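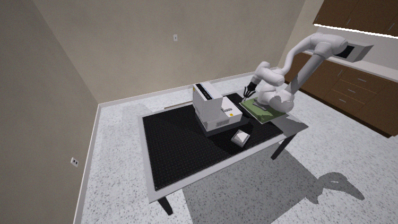

The Wullon cell has been down since early November, and the cause was a decimal point. Someone updated the approach height for the pick routine and typed 4 where 40 had lived happily for a year, so the arm arrived at the surface sooner than it had planned to. In the simulation this costs you nothing. The gripper comes down over the green mat with its fingers open, right by the gray tool, and if it goes too far it passes through the table like a ghost and carries on. The real table at Wirnitz took a firmer line.

The damage: two bent fingers, one cracked wrist cover, and a dent we have been asked to stop calling "the crater." The protective stop did fire, a little after it would have been useful. The force limit had been raised to clear nuisance trips and then left there, through roughly 400 cycles, on the theory that quiet means healthy. Fault 907 was in the log eleven times before the crash. We had set it to display in pale gray.

Moser is sending replacement fingers. Until they're fitted, please note:

- No program goes to the real arm until it has run in Stundanov with **collision checking on**. It ships switched off. We didn't know either.
- Force limits go back to the original values. If it trips, write it down and leave the number alone.
- First run of any edited routine is at slow speed, with a hand near the stop button and no coffee in it.

Fault 907 now displays in red.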